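Search this site Enter keyword Go

Sorting the kitchen drawer for a living

Reading time: 6 minutes

Print | E-mail

Finn Kramer has handled other people's kitchen tools for 12 years. He buys them in boxes from house clearances and closing restaurants, cleans them, checks them and sells them again under the name Vunon. Most of his customers are furnishing a first kitchen. The rest are cooks who want a tool that has gone out of production.

He started in Horkach, in a garage behind his parents' house, with a sink and a shelf. In April he moved his worktable for the second time. We spoke in the morning before he had opened the first box of the day, and he kept working through most of the conversation.

"People think I must know a lot about knives," he says. "I don't take knives. I never have. They need a person who can sharpen, and they need to be packed a certain way. I do spoons, turners, ladles, tongs, whisks, trays and pans. Flat things and things with a handle."

A box from a house clearance usually holds the contents of one or two drawers, tipped in without sorting. Kramer tips it out again. He says he tried for a while to take the things out one at a time and gave it up, as it took twice as long and he still ended up with everything on the table.

The first pass is for what can't be sold. Bent whisks go, and so does anything nonstick with a scratched surface. Wooden spoons with a split in the bowl go in a separate bin, and a neighbor collects them for plant labels. Plastic heads get the most attention. He runs a thumb along the front edge of each one to feel for melting.

"A spatula gets leaned on the rim of a hot pan and the edge goes rough," he says. "You can't always see it. You can feel it every time. If the edge is rough I don't sell it, even if the rest looks new. The person is going to put it in a pan of eggs and it will drag."

How much does he lose that way? He says a good box loses a quarter and a bad box loses most of what is in it. The worst he remembers came from a canteen in Kincaid and had been stored under a leaking pipe. He kept two ladles.

The second pass is for handles. Kramer has strong views on handles and is willing to give them at length. He likes them long, and he likes them a color that shows up. He thinks the fashion for all-black kitchen tools has made drawers harder to use.

"Open a drawer with ten black handles in it and you pull out three before you get the one you want," he says. "My grandmother had a green one, a red one and a yellow one. Green was the slotted one. She never looked down. She'd put her hand out and say green, and whoever was standing there gave it to her."

He does not sort by color for sale, though customers have asked him to. He sorts by job. Turning, lifting, stirring and draining each have a tub. Tools that do two jobs go in the tub for the job they do better, and he admits he changes his mind about some of them. A slotted turner has been in turning, in draining and in turning again. Right now it is in draining.

"If you fry fish, you want it in turning. If you boil dumplings you want it in draining. I eat more dumplings," he says.

Trays and pans get a table to themselves when he has the space. He sets each one down on a flat surface and presses on the corners. If it rocks, he marks it with a piece of tape and drops the price. A tray that rocks will still bake cookies, he says, but it shouldn't go on a glass cooktop, and he would like people to know before they buy it.

Pressing corners is the reason he fussed over the new table. At the last place, a back room in the Brediritz building, the floor sloped toward a drain and everything rocked. He spent a winter sliding folded cardboard under the table legs. Customers who came in person would try a tray on his table, watch it wobble and put it back.

"I lost sales to that floor," he says. "I'd tell them it was the table and they'd give me a look."

Washing is the dull part and he doesn't have much to say about it. Hot water, dish soap and a bottle brush for the places where the head joins the handle. He takes that joint seriously. On cheap tools it traps grease, and no brush gets it out once it has set. He holds each tool up and twists the head gently. If it turns in the handle, it goes in the bin with the bent whisks.

After that everything dries overnight on towels. He won't stack anything until the next morning. Once, in the garage years, he packed 19 ladles a few hours after washing, and the buyer sent back a photograph of the rust spots. He refunded the lot and bought more towels.

Packing is simple. Long tools go in long boxes, heads alternating, with a sheet of paper between layers. He allows six to a box. He used to put in more, and the handles pressed against each other and left marks. Trays are nested by size with newspaper between them and tied both ways with string.

I asked him what a person should have in the drawer if they're starting from nothing. He answered quickly, so he must be asked often.

"One turner, one slotted something, one ladle, one wooden spoon, tongs. Then cook for a month. Write down what you wished you had. If you didn't wish for anything, you're finished. I shouldn't say that, I sell the things."

He does not expect to take on staff. He tried it one summer and found that he re-sorted whatever the other person had sorted. He would like a second sink. He would also like somebody to make a potato masher with a handle as long as a good turner's, and he has been waiting a while for that.

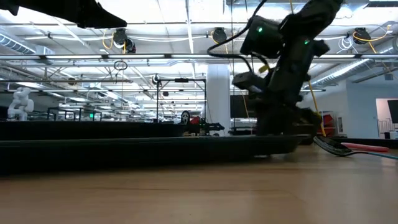
Kramer's last rule is about laying out, and he says it applies at home as much as on a worktable. Put the flat things down first and set the long handles beside them, lying the same way, so that a hand can close on one without knocking the next. A black tray on a light wooden table gives you an edge to line things up by, and a teal-green handle with a red one just behind it can be told apart at a glance, even when the slotted head on the end is as black as the tray. He likes the pale wood for the same reason. On a dark top, he says, he used to lose the black heads entirely, and at the end of the day there would be one left over that belonged in a box he had already taped shut.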